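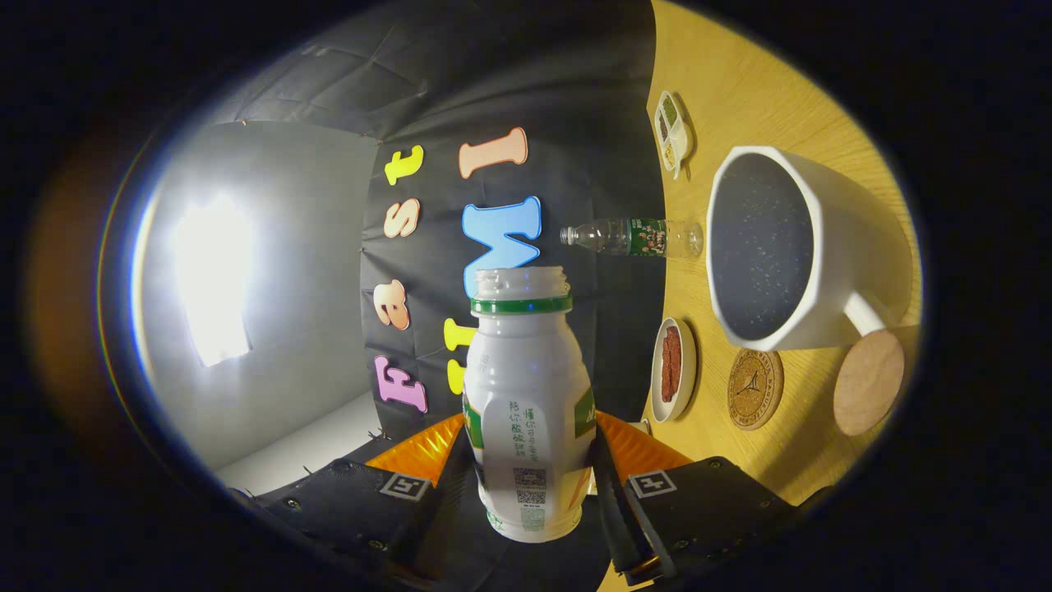

HURTHORPE, May

How to Rinse Out a Small Drink Bottle and Use It Again

The little white plastic drink bottle is too good to throw out and slightly too awkward to clean, so most of them end up under the sink with their caps in another county. I keep mine. The squat, rounded kind is my favorite, with a threaded neck and green Chinese lettering on the label, and I have put everything from cactus water to glue brushes in them.

You will need warm water, dish soap, a spoonful of dry rice, and a cap or the palm of your hand.

1. Take the cap off and put it somewhere you will look later. A saucer works. A pocket has never worked.

2. Rinse the bottle right away. Sweet drinks leave a film that sets overnight into something you could varnish a boat with.

3. Add a squirt of soap and fill the bottle a third of the way with warm water. Hot water can make thin plastic sag, and a leaning bottle is a sad thing to own.

4. Drop in the rice, cover the neck, and shake for 60 seconds. It feels longer. Rigoberto Escobar at the Villalobos craft table sings while he does it, and the rest of us have asked him to count.

5. Pour out the rice through a strainer. If you pour it down the drain, you will need a different tutorial.

6. Rinse 2 more times and sniff. If it still smells like yesterday, stir a teaspoon of baking soda into warm water, fill the bottle to the top, and leave it for 15 minutes.

7. Wipe the threads with a cloth wrapped over a fingertip. Old drink hides in there and glues the cap on.

8. Stand the bottle upside down on a rack until the inside is dry. Don't put the cap back on early unless you are raising mold on purpose.

About the label

You can leave it on. Shu-fen Chou likes hers for the look of the printing and turns that side toward the room. If you want plain white, soak the bottle, peel slowly from a corner, and rub off the leftover glue with cooking oil, followed by soap. Some labels are printed straight onto the plastic, and you can spend a whole evening finding that out.

For a bud vase, drop a few pebbles in first so it doesn't tip. For paint water, write PAINT on it in large letters. I drink my coffee at the same table and have opinions about this.

Contact: Ferik Household Pages, Box 338, Hurthorpe | © Ferik | Back to top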